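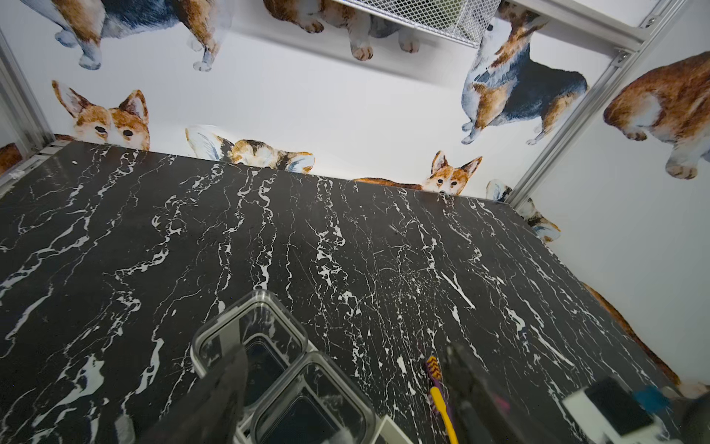

Yellow handle, purple and yellow bristles. Tabletop is black marble with white veins.

How often do you really have to replace a toothbrush?

Posted by Botond Vida, 9 Aug 2020

My wife and I have been married 28 years and have had this argument for most of them. She swaps her toothbrush the minute the calendar tells her to. I keep mine until the bristles look like they've been through a hedge, and then a little longer, out of loyalty.

Her position is that I'm brushing with a small broom. My position is that I have all my teeth, apart from the 2 we don't discuss. Our dentist in Parnwood retired before he could settle it and the new one just hands me a free brush and looks sad.

So is there a real rule, or did somebody who sells toothbrushes make it up? Also, do I need to do anything special to clean the thing between uses? I rinse it. Sometimes.

Carmela Echevarría

I was a hygienist until I got tired of leaning over people. The usual advice is every three or four months, sooner if the bristles are splayed. Your wife wins, sorry.

The bristles are what matter. Once they bend outward they slide over the gumline where the plaque sits, and you end up pressing harder to make up for it, which wrecks the next brush faster and does your gums no favors. If yours look bad after a few weeks, you're scrubbing. Hold it with your fingertips and get a soft one. Hard bristles are for grout.

As for cleaning: rinse it well under the tap, shake it off, stand it upright and let it air dry. Don't keep it in a closed cap at home — it stays damp in there. Don't boil it or put it in the dishwasher either, as heat can bend the bristles. And don't share it, even after 28 years.

Ruwan Akanda

my grandfather had one toothbrush his whole life and lived to 100. he had no teeth but still

Vira Lytvynenko

Carmela covered it. I'd only add that if you can't remember when you started a brush, write the date on the handle with a permanent marker. It rubs off eventually, and by then it's time anyway.

Old ones are great for cleaning around faucets, by the way. Mark those too, and keep them in a different room. I learned this in September and would rather not go into it.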